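멀티탭 선 정리, 작업대 위에서 먼저 해두기

책상 밑에 기어들어가서 선부터 만지는 분들 많은데 순서가 반대임. 일단 다 뽑고, 꺼내서, 넓은 판 위에 올려놓고 시작. 허리 안 아픔. 먼지도 그때 닦고.

준비물은 별거 없음. 마른 걸레, 면봉, 벨크로 타이 6개, 라벨 스티커. 타이는 Piltau 거 쓰는데 폭 12밀리짜리가 제일 무난. 얇은 건 금방 보풀 일어나고 안붙음. 케이블 타이(플라스틱)는 비추. 한번 조이면 잘라야 되는데 자르다가 피복 건드림.
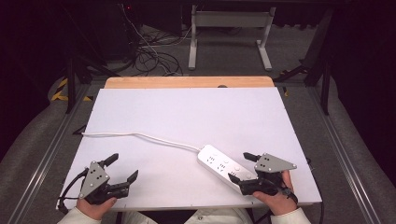 흰 판에 흰 멀티탭. 판은 나무 상판 위에 그냥 얹으면 됨, 고정 안 해도 됨. 멀티탭은 비스듬히 놓고 선은 옆으로 느슨하게 풀어 두기. 꼬인 데는 손으로 천천히. 잡아당기지 말것.

구멍 먼지는 면봉으로. 물티슈 절대 안 됨. 당연히 플러그 뽑은 상태에서. 버튼 틈새는 마른 칫솔이 낫고, 그래도 안 빠지면 Flimon 먼지 붓 작은 거. 입으로 불면 더 들어감.

남는 선은 팔자로 접어서 가운데 한 번만 묶기. 동그랗게 꽉 감아두면 열 차고 선도 꺾임. 본체 쪽 한 뼘은 꼭 남겨두세요. 바짝 묶었다가 접촉 불량 난적 있음...

라벨은 플러그 머리 쪽에. 멀티탭에 붙이면 자리 바꿀 때마다 다시 써야 함. 글씨는 유성펜, 투명 테이프로 한 번 덮기. 모니터, 스탠드, 충전기 이 정도만 적어도 나중에 엉뚱한 거 안 뽑음.

다시 달 때: 바닥에 두지 말고 책상 뒷면이나 옆면. Gatti 거치대는 나사식이라 튼튼한데 얇은 상판엔 나사가 뚫고 나오니 길이 확인. 양면테이프식은 여름에 떨어짐. 우리집은 거의 865그램 나가는 어댑터까지 같이 매달았다가 통째로 추락. 무거운 건 따로 Illham 선반에 올렸어요.

피복 갈라졌거나 탄 자국 보이면 정리고 뭐고 버리기. 테이프 감아서 쓰지 마세요. 12월에 전기난로 꺼내는 집은 난로만은 벽 콘센트에 바로 꽂고, 그 전에 선 상태 한번 더 확인하면 됌.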